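Clusadstead Residents' Help Pages
Household and Storage

Sorting a box of small mixed items
Submitted by Anil Acharya

I have inherited a cardboard box of trinkets, wrappers, pouches and odds and ends. I should be grateful for advice on the correct order of work, as the dining table must be clear again by Monday.

2 answers

Eluned Lougher
Residents are advised to cover the table first. A clear protective sheet is suitable and may be wiped down afterwards. Remove items a few at a time and lay them out singly. Wrappers should be checked before disposal — small jewellery is easily lost in them. Fabric items and pouches should be kept apart from anything sharp. Items awaiting a decision may be placed on a nearby cabinet for no more than 24 hours.

Fotis Koutsoukos
I would put the lot in a drawer. Ours has been there for years.

Eluned Lougher (added later)
With regard to drawers, these are acceptable for items already sorted, provided that

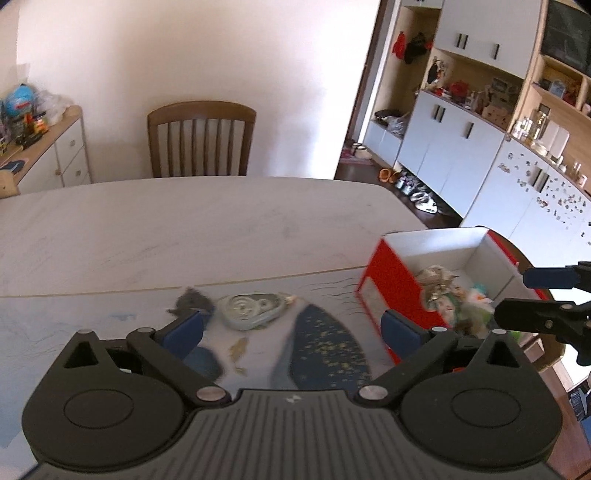
each drawer is labelled and holds one kind of item only.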